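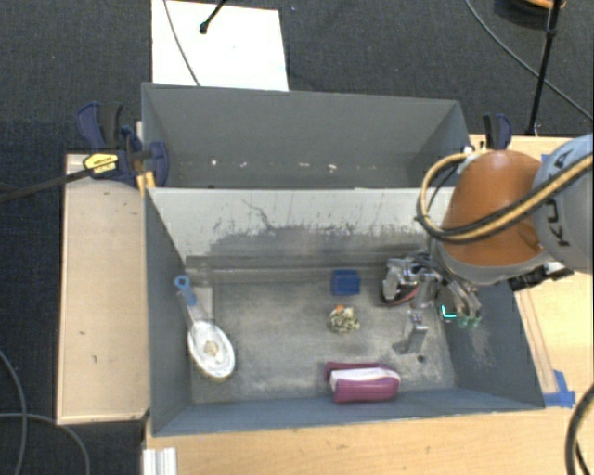

Re: [zuladura-orden] Cajas grises y cosas sueltas

Hola a todos, y hola sobre todo a Rodica, que ha sacado el tema que más me gusta de esta lista (lo siento por los de las etiquetas térmicas, ya volveremos).

Rodica Hodoroagă escribió:

> Buenas. Tengo una pregunta para los que trabajáis con cajas sin
> divisiones. En Dumitrescu nos han dejado unas cuantas, de las grises
> rectangulares, y no sé si merece la pena usarlas para cosas pequeñas.
> Mi miedo es que todo acabe en el mismo rincón y que al final haya
> que volcar la caja para encontrar algo. Además están bastante
> gastadas por dentro, con rayones en las paredes. ¿Las limpio a fondo,
> las forro, las devuelvo? ¿Y cuántas cosas ponéis en cada una?
> Tengo 593 piezas en el inventario y ninguna se parece a la de al lado.
> Gracias, y perdón por el mensaje largo.
> Rodica

De largo nada, ¡ya verás el mío!

Empiezo por lo último: ¿cuántas cosas? Pocas, muchas menos de las que caben. En la foto hay cuatro en la caja de delante: el utensilio largo con la punta azul y la cabeza ovalada, el bloquecito azul, la bolita moteada y la bolsita magenta. Cuatro cosas que no se parecen en nada, con sitio entre una y otra, y de un vistazo sabes lo que tienes. A mí me encanta trabajar así. Se ve el fondo de la caja, y mientras se vea el fondo no hay que remover nada.

Ya sé que con 593 piezas suena a disparate. Pero la caja sin divisiones yo no la uso de almacén, la uso de bandeja de paso. Lo que está guardado vive en la estantería Kania, en sobres y en cajitas con tapa, y a la caja gris solo va lo que toca mirar en ese momento. Sale un puñado, se mira, se apunta, se guarda, y sale el siguiente. Con 600 piezas o con 3.117 el gesto es el mismo, solo cambia cuántas tardes te lleva.

Sobre mezclar o no mezclar. Yo al principio agrupaba por color, y lo dejé. Dos cosas azules juntas se tapan la una a la otra con una facilidad asombrosa, y además el color dice poquísimo de dónde hay que guardar algo. Ahora mezclo aposta: algo largo, algo cuadrado, algo redondo, algo blando. Lo largo lo pongo en diagonal junto a una pared, que así ocupa menos de lo que parece y deja el centro libre. Lo blando, delante. Lo redondo necesita un vecino, porque si la mesa no está a nivel se te va de paseo (una vez perdí un cuarto de hora con una canica que estaba debajo de mi propia libreta).

Los bloques pequeños son mi debilidad, lo confieso. Tienen lados, se quedan donde los dejas y se cogen bien con dos dedos. Las bolsitas son lo contrario: nunca tienen dos veces la misma forma, y hay que decidir si se apuntan por lo que llevan dentro o por lo que son. Yo las apunto como bolsita, con su color, y el contenido en otra línea. Si alguien tiene un sistema mejor, que lo cuente, por favor, porque con las bolsas no acabo de estar contenta.

Lo de los rayones: ¡no devuelvas las cajas! Fíjate en cómo está la de la foto. El fondo tiene zonas rozadas, unas tirando a marrón y otras más claras, y en el panel inclinado que la separa de la de atrás hay arañazos negros para dar y regalar. Para lo nuestro da exactamente igual. Paño húmedo, un poco de jabón neutro, secar bien las esquinas y a trabajar. Yo no las forraría. Probé con fieltro en Griststead y las piezas pequeñas se enganchaban en el pelo, y con papel blanco era peor, se arrugaba en la segunda tanda y todo lo claro desaparecía a la vista. El gris gastado es un fondo buenísimo. El magenta salta, el azul salta, y hasta una cosa moteada en crema, verde amarillento y negro se distingue sin esfuerzo. Lo que peor se ve son los mangos grisáceos, así que si tienes muchos metálicos o grises, esos sí los pasaría a una bandeja de otro color.

Una cosa que sí revisaría antes de llenarlas: los agujeros. La de la foto tiene uno pequeño y redondo en el fondo, abajo a la derecha. Para un utensilio o una bolsita no importa, pero si en tu inventario hay tornillitos, cuentas o botones, tápalo con un trozo de cinta por fuera. Por fuera, insisto, que por dentro la cinta coge polvo y luego se pega a todo.

Y ponlas de dos en dos, una detrás de otra, sobre una mesa de madera o lo que tengas que no resbale. La de delante para lo que estás mirando y la de atrás para lo ya visto. Parece una tontería pero me ha ahorrado más repasos que cualquier hoja de cálculo. Antes usaba una sola y una tapa al lado como «zona de hechos», y acababa registrando dos veces el mismo peine. Ah, y el orden siempre en el mismo sentido, de delante hacia atrás, también cuando tienes prisa. El día que lo inviertes te haces un lío tremendo (me pasó en noviembre y todavía encuentro fichas duplicadas).

Para apuntar, yo llevo una línea por pieza, con esto:

número
qué es, en dos o tres palabras
color principal
si es rígido o blando
dónde se guarda después

Nada más. Al principio ponía medidas y lo dejé a la semana, casi nunca las consultaba. El rígido o blando, en cambio, lo uso a diario - me dice si va a cajita o a sobre sin tener que sacar la pieza otra vez.

Rodica, dos preguntas de vuelta. ¿Tus cajas tienen las paredes rectas o un poco inclinadas? Con una pared inclinada se arrastran mejor las piezas planas, las subes con el dedo y salen solas. ¿Y las 593 están ya numeradas o solo contadas? Si están sin numerar, te mando mi plantilla, que es muy sencilla y la puedes cambiar a tu gusto.

El sábado estaré conectada por la mañana, si alguien quiere que lo hablemos con más calma. ¡Y mandad fotos de vuestras cajas, que me chiflan!

Un abrazo grande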